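Hollenholm Folk Dance: your questions

Do I need to know any steps?
Not one! We walk every dance through before the music starts, and the first half of the evening is all simple circle and couple dances. If you can walk and count to four (losing count is fine), you'll be dancing by the first tea break.

Do I have to bring a partner?
No. We swap partners all evening, and plenty of people come on their own. Either role is open to anyone, and it's great fun to learn both.

What is the Skerkby polska?
Our favourite! It's a turning dance in three-time with a long, leaning second beat, and it feels very odd for a fortnight and then wonderful. Dela Acheampong teaches it from 7 pm, before the main session.

What should I wear on my feet?
Smooth soles if you have them. Trainers grip too much for the turns and your knees will complain. Socks are slippery, so please don't.

Is the music live?
Most evenings, yes. Afia Amegashie plays fiddle, usually with the Laitinen brothers on accordion and double bass. Our tune book is up to 413 tunes now and you're welcome to borrow a copy.

I get dizzy. Any tips?
Look at your partner's shoulder, keep your steps small and stop when you want to. There are lots of dances with no turning at all, the Plevetti line dance for one, and that one has the best tune of the lot.

How busy does it get?
We take up to 70 dancers. The November dance fills early, so put your name down at the door the month before.

Can I just watch?
Of course, and there are seats. You may find your feet tapping, though.
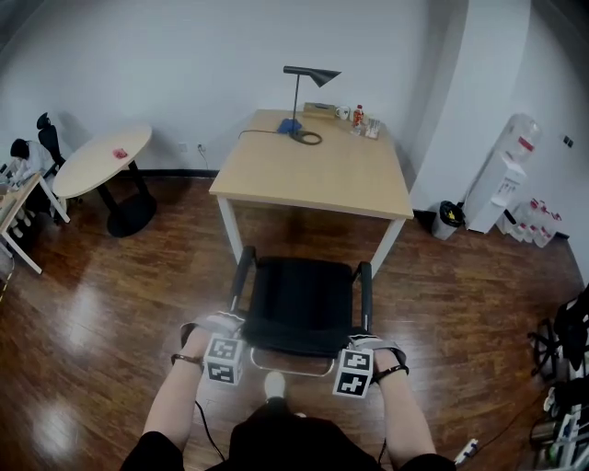
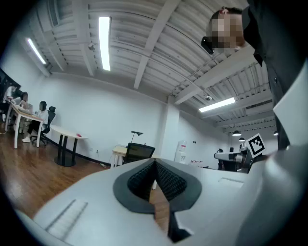

First photo: a black chair on the wooden floor.

Comments

Maren: Came alone last month and danced nearly everything. My calves hurt for two days and I can't wait to go again.

OldBoots66: Is the 7 pm polska class all right for someone with a dodgy hip?

Dela: Yes, come along! We can do it at walking pace.

Contact us | © Hollenholm Folk Dance | Back to top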